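Zullton Robotics Learning Center

About Us

Zullton is a small training school for people who want to work with robots, or who already work near them and would like to know more. We teach evening and daytime courses in a converted print shop on Okeke Street. We opened with one classroom and a storage room. We now have a teaching floor, a simulation room, a workshop, and a kitchen that gets used for both coffee and lessons.

Most of our students are adults. Some come from packing and food plants where new equipment has been installed. Some are between jobs. A few are retired and curious. We do not ask for a degree or any programming experience. We do ask that people show up on time and keep their notes.

What We Teach

The main course is called Handling Basics. It runs for 4 months and covers how an arm moves, how a hand closes on something, what the common faults are, and how to stop a machine safely. Students start on the computer and move to the workshop after they have passed the safety check.

The second course, Skistside, is named after the building where we first taught it. It is for people who already supervise a line and need to read logs, talk to vendors, and write clear fault reports. There is a good deal of writing in it. Students complain about that in the first month and mostly stop complaining by the second.

We also run short sessions for high schools and for companies. These can be held here or at your site. For sessions at your site we need a room with a door that locks, two wall outlets, and a table we can bolt things to.

Open Day

We hold an open day each year in March and a smaller one in the summer. Both are free. The next summer open day is 6 July 2026, from ten in the morning until four in the afternoon.

Visitors come in through the side entrance, sign the book, and get a badge. The workshop tour takes half an hour. Groups are kept small so that everyone can hear, and we start a new one whenever the last one comes out. Children under twelve are welcome in the simulation room and the kitchen but stay behind the yellow line in the workshop.

The simulation room is open all day. It has a large screen on the back wall and four desks where visitors can sit down and try the controls. An instructor stays in the room to answer questions. People often spend longer there than on the tour, so if you have a bus to catch, go there first.

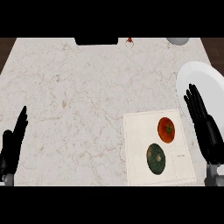 Kitchen tasks make up a large share of our simulation lessons, and they are what we show most on open days. Everyone knows what a kitchen counter is for, so we can skip a long introduction and get straight to how the hands are controlled. Round food is a good place to begin. A tomato and a dark green vegetable lying on a paper mat give a new student plenty to think about: which hand is closer, how the fingers should come in, where the thumb goes, and what else is within reach that should not be bumped, such as the white plate next to the mat. Students talk the move through before they touch the controls. Then they try it, and if it goes wrong they reset and try again. A reset takes a few seconds and there is nothing to mop up.

Visitors at the desks work through the same first exercise our students get. It has a short printed sheet with it, which you are welcome to take home. We ask people to give up the seat after ten minutes if others are waiting.

At the last open day in March we also ran a talk on moving from simulation to real equipment. It covered the parts that do not carry over well, mainly grip force, lighting, and cables. The talk will be repeated in the summer at eleven and again at two. Chairs are limited and the room gets warm with the door shut.

Our Staff

Grażyna Grabowska started the school and still teaches Handling Basics. Before that she spent many years in maintenance at a bakery, where she was the person called when the tray loader stopped. Her approach to teaching comes from that job. Students learn to look at the machine first, read the log second, and pick up a tool third. She leads the workshop tour on open days.

Our other instructors work part time and have day jobs in the field. They change from term to term, and the current list is posted at the front desk. All of them have sat through the full course themselves, including the written parts.

The front desk is staffed on teaching days. Outside those hours, leave a message and someone will call back.

Our Equipment

The workshop has two teaching cells, each with its own fence and stop buttons. They are older machines, bought used and rebuilt here. We keep them because the covers come off easily and students can see how the joints are put together.

Our simulation lessons run on a package called Ternari. It lets us set up a counter, a shelf, or a bench with different items on it and save the layout, so a whole class can work on the same problem. Students have access to it from home while they are enrolled. A normal desktop computer bought in the last few years will run it, though a laptop on battery may struggle.

Fees and Enrollment

There is a $100 deposit to hold a place on either course. It comes off the final bill. If you cancel before the first class, we return it in full. Companies sending staff can ask for a single invoice.

Enrollment forms are available at the front desk and at both open days. We read them in the order they come in. If a course is full, we will offer you a place on the next one and you can say yes or no by phone.

Please tell us on the form if you need a particular desk height, large print, or an interpreter. We have arranged all of these before and it helps to know early.

Finding Us

We are at 1229 Okeke Street. The main door faces the street, but on open days please use the side entrance by the bike racks. Parking behind the building is free after five and on open days. The lot is gravel and slopes toward the back fence, so visitors using wheelchairs should park in the paved spaces by the side door.

Closed-toe shoes are required in the workshop. We have a few pairs of toe covers to lend, mostly in large sizes. Long hair should be tied back, and bags can be left in the lockers by the kitchen.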